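Bristis Two-Arm Laundry Handling Station
Equipment and budget planning information

The Bristis station is supplied by Hineck to institutions planning automated handling of small laundry loads. It is ordered as a complete unit with 2 arms, parallel grippers, controller and mounting base. The washing machine and basket are furnished by the purchaser.

Sites should reserve open, level floor in front of the washer door. A front-loading machine with a round door and a rigid basket with a handle at each end are the recommended pairing. 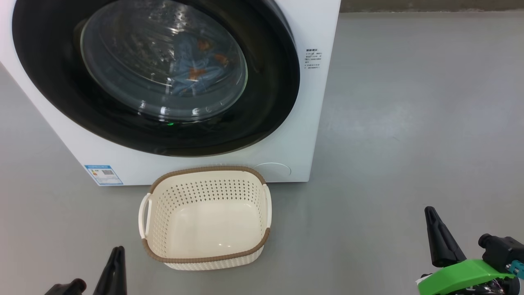

Replacement gripper fingers are budgeted separately — most sites order a second set with the initial purchase. Cable sets and wrist sensor mounts are listed under spare parts, Kälin series.

Delivery is quoted at 13 weeks from receipt of order. Installation requires 2 days on site and is included in the base price. The Stunelska service plan may be added at the time of order or at first renewal.

Quotations issued before November 28, 2018 remain valid through the end of February. Purchasers requiring a formal bid should request document 64 from the Hineck sales office.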